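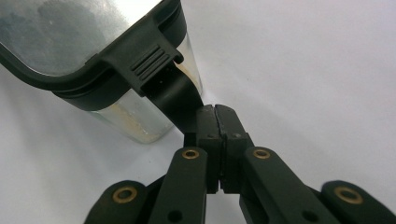
How long do people keep leftovers at home before they eat them or throw them out? In our sample, most leftovers were gone by the third day, and what remained after that was usually thrown out.

Figure 2. Lidded plastic storage container with a snap latch.

4.2 Storage and discard of leftovers

The diary study ran through August in two towns, Hillell and Choo. A total of 231 households finished all 18 days of entries. Each household wrote down what was left after the evening meal, where it was put, and what became of it. Households were paid 30 dollars on return of the diary. Entries that gave no end date for a food item were dropped from this part of the analysis, which left a little over 2,000 usable items.

Cooked rice, pasta and soup made up the largest share of items in both towns. Meat dishes were stored less often and eaten sooner. Bread was hard to place — many people did not think of it as a leftover and left it out of the diary until it went stale. We kept bread entries where they existed but do not report them separately.

Type of storage was coded as covered plate or bowl, foil or wrap, bag, or lidded container (Figure 2). Items in lidded containers were kept longer than items on covered plates. They were also somewhat more likely to be thrown out in the end. This second result held in Choo and was weak in Hillell. One reading is that food put into a container is often food that the household has no clear plan for. Comments in the diaries lean that way. Several people wrote that they had moved a dish to the back of the refrigerator and found it a week later.

Being able to see the food made less difference than we expected. We had coded clear and solid lids separately, following the Tristard pilot, where clear lids went with earlier eating. Our data show no such pattern. The pilot used smaller households, and its diaries were collected in person, so the two sets of entries may differ in how carefully lids were recorded.

Date labels were rare. Most of the households that used them had been given a pack of labels through the Felano program the year before. Their items were eaten earlier than those of other households in the same town, though the group is small and chose to take part. Section 4.3 looks at labeling together with shopping frequency.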